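The Slow Business of Drying a Leaf

Jan 26, 2018

A bay leaf leaves the tree at a little over half water by weight. By the time it goes into a jar it should be down below a tenth. Everything that matters commercially about a dried herb, its color, its smell, how long it keeps and whether it grows mold in a warehouse, is decided between those two numbers, and the deciding is done by air.

Mhairi Rennie has run the drying rooms at Jarnari for nine years. The company buys bay, sage, thyme, oregano and lemon verbena from growers within a day's drive and sells them dried, mostly to packers, under its own name only in a few shops. Its building used to be a cold store. The insulation stayed when the compressors went, and Rennie regards that insulation as the most valuable thing on the site. A room that holds its temperature can be controlled by changing the air. A room that leaks heat through the walls has to be controlled by guessing.

The physics of the process divides into two stages. In the first, the surface of the leaf is wet enough that water evaporates nearly as fast as it would from an open dish. The rate depends on the air: how warm it is, how dry it is and how quickly it moves. The leaf stays cooler than the room during this stage, cooled by its own evaporation, so the room can be run fairly warm without harm. In the second stage the surface has dried and water has to travel out from the inside. Faster air no longer helps much. The leaf warms up toward room temperature, and the aromatic oils, which had been protected, begin to go.

Most bad dried herbs are made in the second stage. An operator sees that drying has slowed, turns up the heat to finish the batch before the end of the shift, and drives off the part of the product the customer was paying for. The leaf passes its moisture test and smells of hay.

Jarnari's answer is to step the temperature down when the rate falls. A batch of thyme starts warm and finishes close to what a person would call a hot afternoon. Total drying time goes up by several hours. The oil content, measured by steam distillation on a sample from each batch, goes up enough to pay for it.

The trays are wide and shallow, with mesh bottoms, and load depth is set by species. Thyme can be stacked loosely to the depth of a hand. Sage, with its broad soft leaves, mats together if it goes deeper than a couple of fingers, and a mat dries on the outside and stays damp in the center. Bay is easy to dry and hard to dry flat. Left alone it curls, which does nothing to the flavor but makes it hard to pack whole, so the better grades are laid in single layers with a second mesh on top.

Every batch gets a card. The card lists grower, field, cutting date, fresh weight, tray count and a weight taken every two hours. Rennie plots these by hand on squared paper before the figures go into the computer, a habit she defends on the grounds that a strange curve shows up sooner under a pencil. One batch from last March is pinned up next to the scale. It entered the room at 383 kilograms and its curve has a flat step in the middle, nearly three hours long, where a fan belt had slipped and the room stood saturated with its own moisture. The sage came out brown and was sold for compost.

Color is the other trade measure. Chlorophyll breaks down with heat, acid and light, and the leaf's own enzymes help it along while there is still water to work in. That argues for speed early on, which agrees with the two-stage approach. It also argues for darkness. The rooms at Jarnari have no windows, and the lights are switched off between weighings.

Narayanan Suvarna, an agricultural engineer who designs small dryers for grower cooperatives, takes a different view of scale. His current model, the Twal, holds 20 trays and runs on a heat pump. It takes moist air from the chamber, cools it until the water condenses, and sends it back in with the recovered heat. Since the air is dried mechanically, the chamber does not have to be hot to be effective, and the outside weather hardly matters. A rainy week, the classic enemy of the barn dryer, costs the Twal a little electricity.

The drawback is purchase price. A heat pump dryer costs several times as much as a fan and a burner in the same size of box, and small growers dry for only a few weeks of the year. Suvarna's cooperatives get around this by staggering crops. One in the hills at Jandavau begins with nettle, moves through mint and verbena, and ends with bay, which can be cut almost whenever there is a gap. The machine runs on 2,000 hours a year there. He considers 900 the least that makes sense.
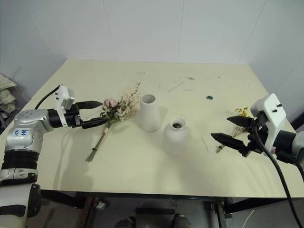 After drying comes stripping, where the leaf is separated from the stem. It is the dustiest part of the work and gets the least attention in the manuals. Thyme and oregano are rubbed over a screen. A dry stem snaps into short lengths that fall through with the leaf, so the best time to strip is slightly before the stem has fully dried, when it still bends. Leaf dries ahead of stem in every species, and that leaves a usable window of an hour or two. Miss it, and the stem has to be taken out later by an air separator, a vertical column in which the leaf rises and the heavier pieces drop.

Separators work well on thyme. They work poorly on sage, where a fragment of leaf and a fragment of stem may weigh much the same and catch the air in much the same way. Sage is still finished by hand and eye at most plants, on a pale surface under a good light.

Then the product rests. Freshly dried leaf varies in moisture from piece to piece, and a few days in a closed bin lets it even out. Buyers who test on arrival see a steadier number. Stendemico, a packer that takes a large share of Jarnari's thyme, asks for five days in the bin and checks each lot with a water activity meter in preference to a simple moisture reading. Water activity measures how available the remaining water is to mold, and two lots with the same moisture content can differ in it.

Storage is the last variable. Whole leaf keeps its oil far longer than crushed leaf, and cool storage slows the loss further. Rennie keeps whole bay for up to two years and will not hold rubbed thyme past one. She labels the bins with the cutting date and ignores the packing date entirely.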